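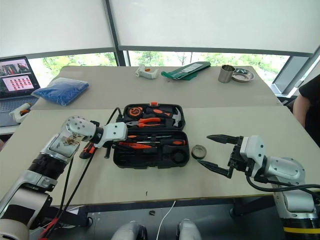
Figure 3. The tool case task on the near table, seen from the robot's head camera. The case is open and the right gripper is open beside it.

4.2 Collecting the demonstrations

I'll say up front that the tool case was my idea, and that Cosimo Martinelli tried to talk me out of it. He wanted to stick with cups and packets, which our earlier policy already handled pretty well. I liked the case for exactly the reasons he didn't: the tools in it share the same orange and black, the handles sit close together, and a screwdriver has to come out of a molded tray without dragging its neighbor along (this is harder than it sounds, as anyone on our team will tell you at length).

We gathered 530 demonstrations with this setup in March. Two people did all of the driving, Petrică Hodoroagă and me, and we swapped whenever one of us started getting sloppy. Each demonstration starts with the lid already up. The driver picks one tool, lifts it clear of the case, sets it on the table, and then puts it back in its own slot. We let ourselves use either arm. At first we had a rule that the left arm should take anything on the left half of the case, but we both kept breaking it for the hammer, so we dropped the rule and threw out the 22 demonstrations recorded under it. They are not part of the 530.

We didn't clear the tables between runs, and I want to be clear that this was a choice! Our first Hurkby policy was trained on a spotless surface and fell apart the moment someone left a cup out. So the far table in Figure 3 keeps its steel cup, its small dish, the green packet and the blue plastic bag, and the round metal lid next to the case stays within reach of the right gripper. We shuffled these things by hand whenever we felt like it, with no schedule. Gillespie Haldane has pointed out that "whenever we felt like it" is a lousy sampling plan, and he's right. I'd do it with a random list next time.

Light was the other thing we left alone. The tables stand by a big window, and we moved the blinds up and down over the course of the collection. Some recordings came out quite dark, and we kept those too.

Failed grasps were trickier. If a tool slipped and the driver got it back within the same run, we kept the whole thing, slip included, and marked the time of the slip. If the driver had to stop and ask for a reset, the run went into a separate folder. That folder ended up with 92 runs, none of which we used for training here. Anselmo Mateos uses them for the failure detector in Section 6, where the labels are described in full.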